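Keep the Printed Workbook

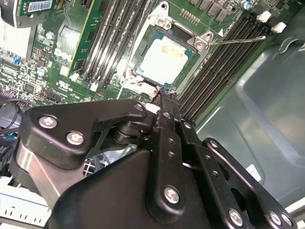

Every spring the same conversation comes around in our department. The license for the language course is up for renewal, the publisher's rep has sent over the new price sheet, and the question is whether we keep buying the printed workbook along with the online version or go to online only. Online only is cheaper. This year the difference would have covered a set of dictionaries and a new speaker for the listening room.

I teach Spanish to middle schoolers. I have taught from four different courses, two of them good. I want to argue for the workbook, and I want to do it without pretending that the online version is bad, because I use it every day and would not give it up.

Our current course is Rurer, published by Cavent. It is a decent course. The units are short, the grammar is introduced in an order that makes sense, and the audio was recorded by people who sound like they are talking to each other. The online side has the same exercises as the workbook plus a lot more: matching games, flash cards, dictation, and a speaking tool that half my students like and the other half refuse to use in front of anyone. It marks the work right away. I get a chart showing who did what and how long it took.

The chart is where my trouble begins. It tells me that a student got 20 out of 20 on the preterite exercise. It does not tell me that she tried every answer in the drop-down until the box turned green. When I ask her the next morning to write a sentence about what she ate for dinner, she writes it in the present tense. The software gave her credit for reaching the right answer, and she did reach it. She just didn't have to know it at any point along the way.

In the workbook there is no drop-down. There is a blank line. She has to produce the word with its ending and its accent mark, and if she gets it wrong the wrong answer stays there in pencil until one of us notices it. I can walk down a row and see in a few seconds that most of the class has dropped the accent on the third person. I stop, put it on the board, and we fix it. I have tried doing the same thing with the live view on my laptop. It shows me percentages, and I have to click into each student to see what the mistake was, and by then the class has moved on to talking about lunch.

A wrong answer is useful to a language teacher. I want to see a lot of them. Good courses are written by people who know which mistakes are coming and leave room for them. The Rurer workbook does this well in the first two levels. There is a page in level one on "ser" and "estar" that I would keep if I had to throw out everything else, because it asks students to write the wrong sentence first and then correct it. The online version of that page is a sorting game. It's a fine game, but it is a different exercise.

The argument I hear most often on the other side is that students live on screens and we should meet them where they are. I have never been sure what this means in practice. My students live on screens in the sense that they watch videos and send messages. They don't conjugate verbs on them. When I hand out the workbook, there is some groaning, and then there are several minutes in which people write. When I say to open the laptops, there is a stretch of logging in, two dead batteries, a forgotten password, and someone with the wrong unit open. In a 30 minute lesson block this matters. Our afternoon groups only get the short block, and I would guess the online-only teachers are losing a good piece of it every time.

A better argument is about home. Students lose workbooks. They leave them in lockers, on buses, and in the back seats of cars belonging to whichever parent they are not staying with that week. The online version can't be left anywhere. For homework I think it wins, provided the student has a connection that works, and most of ours do now. I assign vocabulary practice online and I'm happy with it. Vocabulary is mostly repetition, and a program is more patient about repetition than I am.

The third argument is money, and I take it seriously. Workbooks are consumable. You buy them every year and every June you throw them out, and it feels wasteful to carry those boxes to the recycling. But the online license is consumable too. It just doesn't leave a box. If we stop paying Cavent, the content is gone the next morning, including every piece of student work stored there. A few years ago we used a course called Hudow, and when the company dropped it we lost the whole thing over one summer. We had nothing to fall back on except some old teacher's books and a stack of half-used workbooks in the closet. We taught the first six weeks of the fall out of those workbooks, on photocopies. I don't know what we would have done without them.

There is also the matter of updates. Publishers present these as a pure benefit, and some of them are. The culture sections age quickly, and nobody misses the old page about renting a movie. But a printed edition stays put. I know that the exercise I like is on the same page it was on in December, and my notes in the margin still refer to it. Twice this year an online unit was rearranged in the middle of our teaching it. The exercises I had assigned moved to a different section, and several students lost their record of having finished them. Cavent's support desk was polite about it and restored most of the scores. I still spent two evenings sorting it out.

I should say something about handwriting, as it usually comes up. I don't want to lean on it too hard. There are people who will tell you that writing by hand works some special change on the memory, and there may be something to that, but I'm not qualified to judge the research and I don't think we need it. My reason is smaller. Our students still take their unit tests on paper, and so does the placement test at the high school. If they have only ever typed Spanish, with the software supplying the accents from a little menu, they come to the test and leave the accents off. They know the word. They have never had to make the mark themselves.

A colleague at another school uses a different arrangement, and I have come to think it is the right one. They bought Ivanyshyn, which sells its workbook separately in thin booklets, one for each pair of units. Students carry a booklet for a few weeks, hand it in, and get the next one. If a booklet goes missing, the school replaces a few weeks of work and not a whole year. The teacher collects the finished ones and has something to show at conferences. Parents like this more than the chart. A parent can look at a page from September and a page from spring and see that the sentences got longer.

I would like Cavent to do the same with Rurer, and I have written to tell them so. The fat single workbook is the weak point in their package. It is heavy, the binding gives out before winter break, and the last 6 units in it are hardly touched in most classrooms I know, including mine. We are paying for pages we don't reach. If they cut it into booklets and let schools order only the ones they need, the price gap with online only would shrink, and I suspect much of this yearly conversation would go away.

Until then, I will vote to keep the printed book for the first two levels, where students are still building the basic forms and where the workbook is strongest. For level three I could be talked into going without. Those students write longer pieces anyway, in ordinary notebooks, and the level three workbook was never very good — too many crosswords, and a reading section that seems to have been written in a hurry.

The speaker in the listening room does need replacing. It buzzes on anything with an "s" in it, which in Spanish is a problem. But I would find that money somewhere else.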